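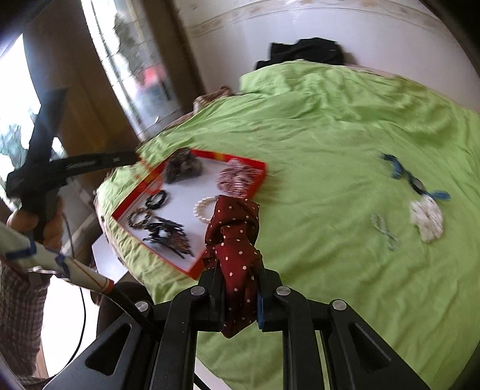
Does a bolt-on rear brace make any difference on a stock-power roadster?

It makes a small one, mostly over rough pavement and in quick left-right transitions, and the Drokik R2 brace delivers it without much added weight. It will not shorten your stopping distance or cure a bad alignment.

Drokik R2 Rear Chassis Brace: Fit, Feel and Value

The R2 is a steel brace that ties the two rear subframe mounts to the floor behind the seats. It is sold for older two-seat convertibles, where cutting the roof off left the floor to do most of the work. Drokik ships it in black powder coat with a bag of hardware and a single folded instruction sheet. List price is $262, shipping extra.

The test car is a street-driven convertible with a stock engine, Widier coilovers set two clicks from full soft, and 200-treadwear tires. It has a roll bar but no other bracing. It sees commuting in the week and a club autocross most months from March on.

In the box

Main crossmember, two diagonal arms, four M10 bolts, washers, flange nuts, and two spacers. The welds on our sample were even, with no spatter near the mounting holes. One of the diagonal arms had coating inside its bolt hole and needed a quick pass with a round file. The hardware is class 10.9 and marked as such on the heads. Thread locker is not included.

Installation

The instruction sheet calls for 90 minutes. Ours took longer, mainly because the exhaust hanger on the driver side has to come off and the rubber did not want to let go. Silicone spray and a hanger tool solved it.

The crossmember goes up first, finger tight. The arms follow, then the spacers. Leave everything loose until the car is back on its wheels or on ramps, then torque the bolts from the center out. If you tighten the brace with the suspension hanging, the holes line up poorly later and the brace is preloaded for no benefit. The sheet mentions this only in a footnote on the back.

The drawing shows the spacers above the arms. They go below. With the spacers on top, the passenger arm touches the fuel line bracket. Drokik has a corrected drawing on its site, but the box still held the old one.

Clearance to the exhaust is tight. A stock muffler clears. A Marwat dual-tip muffler on a second car touched the crossmember under load until the hangers were swapped for a stiffer set.

On the road

The change is easiest to notice over railroad crossings and patched concrete. The rearview mirror shakes less and the door gaps creak less with the top down. Low-speed ride is the same. There is slightly more gear noise in the cabin, a faint whine at steady highway speed that a passenger may not pick up.

Ground clearance drops by the thickness of the crossmember. On a lowered car that matters on steep driveways. Ours has scraped once, on a parking garage ramp, and lost a patch of coating.

At the autocross

We ran the same course with the brace on and with it off, using an Umetell data logger, the same tires, and the same pressures. The difference in lap time was smaller than the spread between runs in either setup, so no claim is made here. The steering trace was a bit cleaner in the slalom with the brace on, showing fewer small corrections between cones. That matches what the driver felt. A rear sway bar adjustment will do more for balance and costs nothing if the bar is already adjustable.

Durability

After one season the bolts had held torque and the paint marks had not moved. Surface rust has started at the scrape. The rest of the coating is intact apart from stone chips on the leading edge.

Compared with other options

Frame rail reinforcements do more for the floor on a car with crushed rails, but they need drilling. A front strut tower bar is cheaper and easier to fit, with less effect on cowl shake. On a car that already has a full cage, skip the R2.

Score: 81 out of 100. Points off for the wrong drawing, the missing thread locker, and muffler clearance.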